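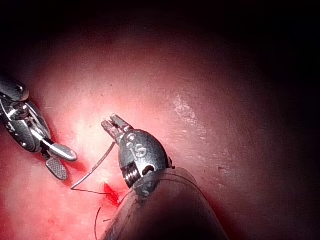

Documentation & Shared Tools Group, notebook, shared copy

Wednesday, started 4 p.m.

Moved the slide template library from Flavo to Stesteo. The migration tool promised to preserve everything, and it did preserve the file names.

547 decks went in. All of them opened. Speaker notes came across in the decks built on the new template and went missing in anything older, so 20 decks now have beautiful charts and no idea what to say about them. Notes are still in the Flavo export as plain text. Pasting them back by hand, oldest first, until someone writes a script or I lose interest.

Fonts: Stesteo swaps anything it doesn't know for its own house sans, which is wider. Every title that used to fit on one line now takes two and sits on the logo. Fixed it in the master slide by dropping titles 4 points. Do not fix it deck by deck. I did three that way before lunch and have had to undo them.

Version history is better than I expected. Restored yesterday's Tikkanen deck to the version before the "quick tidy" and it came back whole, comments included. The catch is that a restore counts as an edit, so everyone on the deck gets an email. Sorry about those.

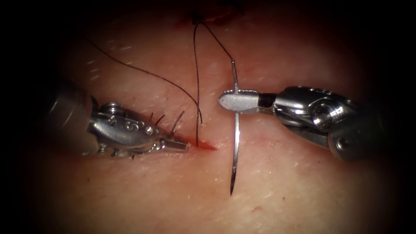 Simultaneous editing: tried it with two laptops and one me. Typing in the same text box from both sides gives you a sort of alphabet soup for a second, then it settles on whoever typed last. Different boxes on the same slide are fine. Moving a box while the other laptop types in it sends the cursor to slide one.

Speaker notes have a limit of 2000 characters in Stesteo. It doesn't warn you, it just stops. The Cernton training deck goes well over on the safety slides, so I've split those in two.

Left to do: shared folder permissions (everyone is currently an owner, very democratic), the rest of the notes, and the PDF export, which drops page numbers on anything in portrait. Flavo stays read-only until the notes are in. Please don't start new decks there.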